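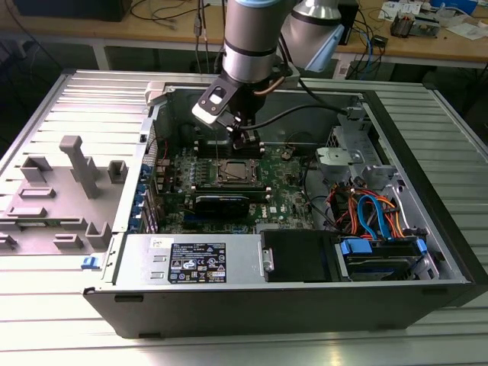
ハラード・パソコン教室について

ハラード・パソコン教室は、パソコンを「もっと好きになる」ための町の学校です。文書の作り方や表計算はもちろん、写真の整理、家計簿、同窓会の案内状まで、習いたいことを持ってきていただければ、それがそのまま授業になります。

教室のはじまり

代表のテオドロ・カンポスが自宅の一室で近所の方に年賀状づくりを教えたのが最初でした。机は4台、プリンターは1台きりで、印刷の順番を待つあいだにお茶を飲んでおしゃべりをする、そんな集まりだったのですが、これが本当に楽しくて! 「来年も教えてほしい」という声に押されて、いまの場所に教室を開きました。お茶の時間はいまも残っています(お菓子の持ち寄り、大歓迎です)。

授業のすすめかた

1クラスは7名まで。教科書は講師のハープリート・サザーランドが書いた手作りの冊子で、文字はかなり大きめです。毎年4月に改訂していて、受講生の皆さんが余白に書き込んだ質問が、次の版の本文になることもよくあります。進み具合は人それぞれですから、同じ回を何度受けていただいてもかまいません。

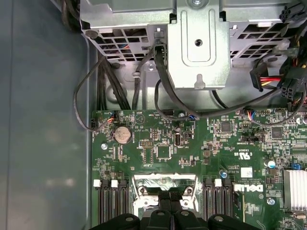 夜のクラスはエフサン・ジャラリが担当しています。お勤め帰りの方が多く、表計算の関数で盛り上がって、終わりの時間を過ぎてしまうこともしばしばです。並べ替えが一度で決まったときの「おおっ」という声、あれは講師にとっても何よりのごほうびです。

講座と受講料

入門、文書、表計算、写真の4講座があり、どれも全10回です。見学は無料で、体験受講は1回3,000円。テキスト代も含まれています。ご自分のノートパソコンを持ち込まれる方は電源コードもお忘れなく。

発表会「ヒブスカ」

年に一度、受講生の作品を壁いっぱいに貼り出す発表会を開いています。旅の記録、孫に贈る絵本、庭の野菜の収穫グラフなど、どれも見ごたえがあります。前回はコステル・プレダさんの手描き地図入り散歩案内に人だかりができました。今年も準備が始まっていて、講師一同、いまからわくわくしています。

見学のお申し込みは受付のワリック・ホアニまで。教室の扉を開けて声をかけていただいても大丈夫です。

最終更新 03/02/2019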